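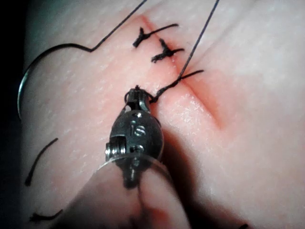 Chapter 3
Testing a Game Before Release

A video game is rarely finished on the day its makers first let the public play it. Between the first working version and the copy sold in stores lies a period of testing, and much of that testing is now done by players themselves. This chapter explains how public tests are planned, who takes part in them, and what a studio can learn from the results. Students should have read the chapter on production schedules before starting this one.

Testing takes place in stages. In the alpha stage, the main features work but many are incomplete, and access is normally limited to employees. In the beta stage, the features are in place and attention turns to faults, balance, and the load on the servers. A beta may be closed, with players admitted by invitation, or open to anyone who downloads the program. Some studios hold both, several weeks apart.

The main case in this chapter is Gultico, an online team shooter developed by Wyss and published by Famham. Its closed beta began in September with 754 invited players and ran on 3 maps. Each match held up to 29 players. The studio had two aims: to find out whether its matchmaking system formed fair teams, and to see how the servers behaved in the evening hours, when most people play.

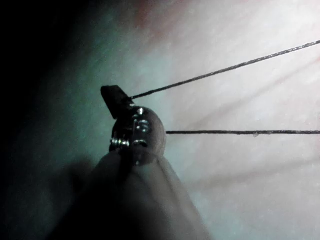
Why would a studio limit the number of players in a beta?

A smaller group is easier to support, and its reports can be read and sorted by a small staff. Limiting access also lets the studio raise the load on its servers in steps, so that the cause of a failure can be traced more easily.

Invited players in the Gultico test sent their reports through Wakico, a tracking tool built into the game menu. Each report recorded the map, the time of the match, and a short comment from the player. Staff at Wyss then marked the report as a fault, a balance concern, or a request. The difference matters. A fault is a failure of the program to do what it was designed to do, while a balance concern is a complaint about the design itself - for example, that one weapon is too strong at long range.

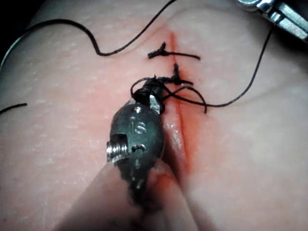

Reports of the second kind need careful handling. Players who lose often may blame equipment for a problem that lies in matchmaking, and skilled players may defend a weapon that they have learned to use well. Wyss therefore compared written comments with match records before making changes. Of the balance concerns received in the first week, 85 named the same rifle, and the records showed that it was used mostly on a single map with long, open streets. The designers changed the map and left the rifle alone.

Section 3.1 describes the invitation process and the agreement that testers are asked to accept. Section 3.2 returns to the Gultico match records and shows how they were read. Terms printed in bold are defined in the glossary at the end of the book.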